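The Third Drawer

By the time Filippos Petridis found the clinic he had already fallen in love with the town. He had walked up from the ferry with his bag on his shoulder, past the bakery and the net menders and a very fat gray cat, and he had said good morning to every one of them, and every one of them had said it back!

The clinic at Tetari had two rooms. The front one was for waiting and the back one was for everything else. Dr. Mujić met him at the door with a mug in her hand and looked at his shoes.

"Good," she said. "You can stand in those. Do you know how to do a cart?"

He had a brand-new nursing diploma and had spent a whole winter on a ward with 7 carts in it, and he said yes, he knew how to do a cart, he loved doing carts. It was true. He had never told anyone at school, but restocking was the part of the shift he looked forward to. You pulled out a drawer and there was a tiny country in there, with its own laws.

"Then it's yours," she said, and gave him the key, and went off to see about Mrs. Candito's knee.

He put the key in the lock and left it there. The cart was white with blue strips along the drawers, the prettiest blue, like the shutters on the harbor side, and it rolled when he leaned on it as if it had been waiting for somebody to ask. He opened the first drawer. Gauze, tape, gloves, all squared away. He closed it. The second was dressings and little packets, and somebody had sorted those too, with real care, smallest to the front. He closed that one almost sorry to have found nothing to do.

Then he pulled the third drawer, all the way out.
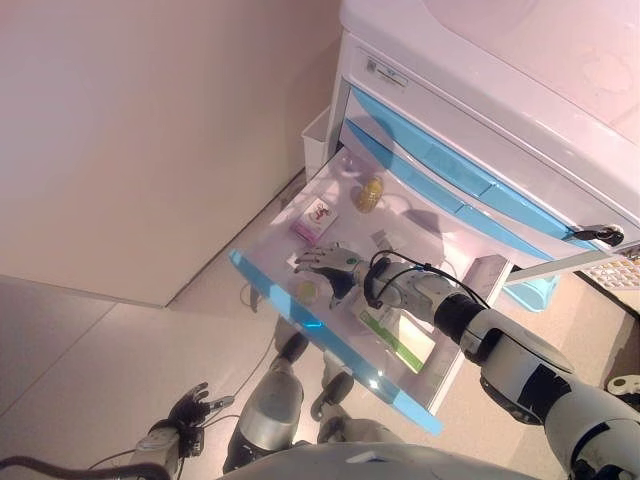
"Oh, hello," said Filippos.

The third drawer obeyed no laws at all. It was nearly empty, to begin with, and the few things in it had drifted wherever they liked, the way boats do when the wind drops. He picked up the small box with the pink band and turned it over. He picked up the bigger one with the green stripe and did the same. Then he stood there holding one in each hand, delighted, trying to work out what sort of person kept these two together and why.

"That's Matia's drawer," said Dr. Mujić from the other side of the curtain.

"Who's Matia?"

"She had your job. Thirty-one years. She never let me touch it."

"What did she keep in it?"

There was a pause, and the creak of Mrs. Candito shifting her weight on the bed.

"Whatever people came back for," said the doctor.

It was Mrs. Candito who explained, after the knee was wrapped and she had been helped into the chair. The other drawers were for what was wrong with you, she said. The third was for what you'd be knocking on the door about at nine at night. Matia knew who got heartburn after a wedding and who couldn't sleep in a north wind. She knew which of the fishermen would never, ever ask for anything, and she would have it in her apron pocket before he had finished talking about the weather.

"And she wrote it down somewhere?" Filippos asked.

Mrs. Candito laughed so hard she had to hold her knee.

So he got out his notebook. He wiped the drawer from back to front, and into the corners, humming, and set the two boxes side by side against the left wall where he could find them in the dark. The little things he lined up on a folded cloth until he could ask about them. That left a great deal of clean white space, and he thought it was the most wonderful space he had ever been handed.

"Mrs. Candito," he said, pulling up the stool, "what do you come back for?"

She looked at him for a while. Outside somebody was calling the cat.

"Peppermints," she said. "But you have to pretend they're medicine."

He wrote it at the top of the page and underlined it, and then he asked her about her husband.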